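Cahier d'atelier Brusaren, salle 209
Le coin d'eau : plan de travail, évier, vaisselle
Dernière mise à jour : 26/2/18

Suite de la page précédente. J'avais laissé trois questions ouvertes : les traces mates sur le plan blanc, la distance des éclaboussures, et l'endroit où on pose la vaisselle entre le lavage et le rangement. Aujourd'hui j'ai travaillé les deux premières. Pour la troisième je n'ai qu'une proposition, et Refugio n'est pas encore d'accord.

Traces mates. Le matin j'ai nettoyé le plan à l'eau tiède seule, avec le chiffon gris, sans produit. J'ai attendu que tout sèche, puis j'ai regardé la surface de côté, la tête presque posée sur le plan, car de face on ne voit rien. Les traces sont restées. Elles forment des anneaux incomplets, du diamètre d'une tasse, et une bande plus longue le long de l'évier. La bande ne m'étonne pas, c'est là que l'eau s'arrête quand on secoue les mains. Pour les anneaux, je pensais au thé, mais le thé devrait colorer et ici il n'y a pas de couleur. Je crois maintenant que c'est du calcaire.

Deuxième essai avec le Drastell dilué, une dose pour 5 doses d'eau, posé au pinceau sur la moitié gauche de la bande seulement. La moitié droite a reçu du vinaigre blanc de cuisine, sans le diluer. J'ai mis un morceau de ruban de peintre entre les deux pour ne pas mélanger. Temps de pose : 6 minutes, au minuteur. Ensuite rinçage à l'éponge et séchage au papier.

Résultat : le vinaigre a enlevé plus. Le Drastell a laissé un léger film, gras au doigt, qu'il a fallu rincer deux fois. Il est possible que je l'ai mal dosé (la graduation du bouchon est usée, je lis mal si le trait est en haut ou en bas de la lettre). Je referai l'essai avec la petite seringue graduée avant de dire du mal du produit. Pour le métal de l'évier je n'ai rien essayé et je demande qu'on n'y mette pas de vinaigre avant que je lise la notice.

Attention aussi au joint autour de l'évier. J'ai passé l'ongle tout le long. Il tient, sauf sur une longueur de deux doigts dans l'angle du fond où il se soulève un peu. L'eau peut entrer là. Je n'ai pas mis de silicone nouveau sur l'ancien, on m'a déjà expliqué que ça ne colle pas. Il faut couper proprement, dégraisser, laisser sécher une nuit, et faire le cordon le lendemain. Donc une soirée où personne ne lave. La cartouche est commandée chez Driltard, bon numéro 1447.

Éclaboussures. Méthode très simple : des feuilles de papier buvard bleu, coupées en carrés, posées à plat sur le plan à gauche de l'évier, en trois rangées. J'ai fait couler l'eau au débit que chacun utilise pour une vaisselle normale et j'ai lavé deux bols, une assiette et quelques couverts, toujours les mêmes et dans le même ordre. Après chaque lavage je retourne les carrés et je marque au crayon ceux qui ont des points plus foncés.

Avec un bol tenu profond dans la cuve, seule la première rangée est touchée. Avec l'assiette, la deuxième rangée aussi. La cuillère est la pire de tous : si le jet tombe dans le creux, l'eau part en éventail et monte plus haut que le bord. J'ai été surpris que la troisième rangée reçoive trois gouttes, et ces gouttes étaient grosses. Refugio dit que c'est ma façon de tenir la cuillère. Il l'a tenue à sa manière, en biais, et il a mouillé sa manche, mais c'est vrai que le buvard était plus propre.

La multiprise est au fond du plan, du côté gauche, loin de la cuve mais sur la même surface et posée à plat. Je n'aime pas ça. L'eau qui tombe sur un plan lisse peut glisser vers le fond si le plan n'est pas de niveau. J'ai vérifié avec la petite bulle : il penche légèrement vers le devant, donc dans le bon sens pour nous. Je préfère quand même qu'elle monte sur le mur. 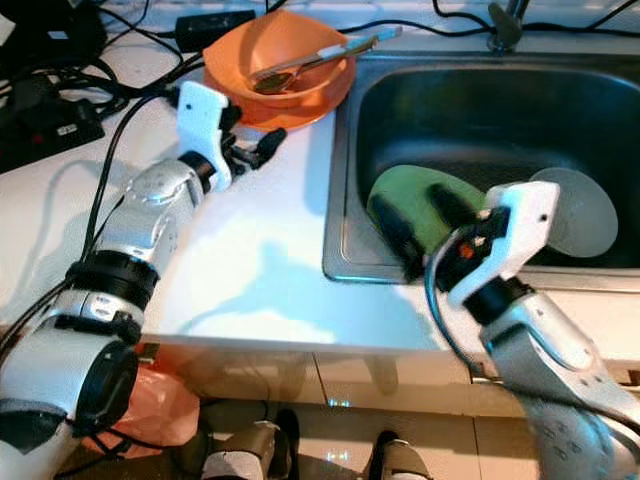 Bol orange à gauche de l'évier, multiprise noire au fond. 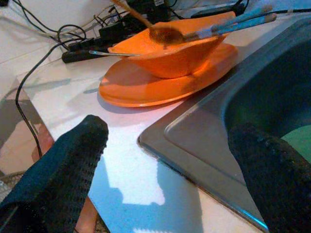

Pour la fixer au mur, il faut deux vis à tête plate et des chevilles pour un mur dont je ne connais pas l'intérieur. J'ai frappé avec le manche du tournevis : le son est plein en bas, plus creux à la hauteur des yeux. Refugio Ocampo propose une bande autoagrippante, qui ne demande pas de perçage et qu'on peut retirer. Mon inquiétude est la chaleur et la vapeur quand on remplit la cuve d'eau très chaude, car la colle n'aime pas la vapeur. On peut essayer sur un morceau de bois du même poids pendant quelques semaines. Je le note comme essai à faire, responsable : moi.

Pour les câbles, pareil. Avant de les attacher il faut savoir lesquels sont utiles. J'ai mis la question dans la liste de la semaine et je demande que chacun mette une étiquette de papier sur ce qui est à lui. S'il n'y a pas d'étiquette je ne débranche rien, je demande d'abord.

Vaisselle en attente. Voici ma proposition, écrite assez lentement pour que tout le monde puisse la critiquer.

Un objet lavé doit avoir une seule place où il attend. Aujourd'hui il en a plusieurs et on cherche. Je voudrais garder une zone à gauche de l'évier, juste à côté du bord, large comme deux assiettes, délimitée par un tapis absorbant. Les bols y sont mis à l'envers, les couverts dans un pot haut avec le manche en bas pour les fourchettes et le manche en haut pour tout ce qui coupe. Les brosses ne vont pas avec la vaisselle propre. Une brosse garde toujours de l'eau dans ses poils et elle la rend goutte par goutte, j'ai vu ça sur mes buvards. Il lui faut un crochet au-dessus de la cuve.

Pour les ustensiles avec du bois, je suis plus sévère. Ne pas les laisser tremper, ne pas les laisser debout dans un fond d'eau. Le bois boit par le bout, là où les fibres sont coupées, et c'est à cet endroit qu'il fend. Nous avons déjà perdu une spatule de cette façon au mois d'août. Les essuyer tout de suite, les poser à plat sur un torchon, les huiler quand la surface devient claire et rugueuse. J'ai un fond d'huile de lin alimentaire dans l'armoire, il suffit pour l'instant.

Objection de Refugio : deux assiettes de largeur, c'est trop, il a besoin du plan pour travailler et il préfère ranger immédiatement. Je réponds qu'il range immédiatement, oui, mais mouillé, et que l'étagère gonfle au bord. Nous avons regardé l'étagère ensemble. Elle gonfle un peu. Nous ne sommes pas arrivés à une décision, sauf une : on essaie le tapis pendant deux semaines avec la largeur d'une seule assiette.

Remarques diverses, sans ordre :

Le bol orange est très bien pour les essais car il est large et son bord est évasé, on peut y poser un ustensile sans qu'il glisse dedans trop vite. Par contre, le manche dépasse et on l'accroche avec la manche en passant. À partir de maintenant je demande de tourner les manches vers le mur.

L'éponge verte gratte. Elle raye le plan si on appuie, j'ai fait un essai dans un coin sous la boîte à thé (on peut aller voir, une petite croix au crayon indique l'endroit). Pour le plan, utiliser seulement le chiffon.

La lumière du plafond fait un reflet bleuâtre sur le blanc et cache les traces. Pour contrôler la propreté, il faut se baisser ou utiliser la lampe de poche tenue très bas. Quand on regarde debout, tout paraît propre.

Le papier buvard bleu coûte plus cher que le blanc, mais le blanc ne montre presque rien. Il m'en reste assez pour un essai encore, peut-être deux si je coupe des carrés plus petits.

À faire avant la prochaine page :
- refaire l'essai Drastell avec la seringue
- lire la notice de l'évier pour le vinaigre
- joint : fixer la soirée sans vaisselle, prévenir à la porte
- bande autoagrippante sur le morceau de bois
- tapis absorbant, largeur une assiette
- crochet pour la brosse, choisir le modèle sans perçage si possible

Question pour ceux qui lisent : est-ce que quelqu'un a déjà coupé un vieux joint avec un outil en plastique ? J'ai peur de la lame à côté du métal. Répondre dans la marge, avec initiales s'il vous plaît, la dernière fois je n'ai pas su qui remercier.

Pages récentes du cahier
Mesure du niveau du plan de travail, salle 209
L'étagère qui gonfle : premières observations
Huile de lin ou huile minérale pour les manches
Spatule fendue, notes du mois d'août
Commandes en cours chez Driltard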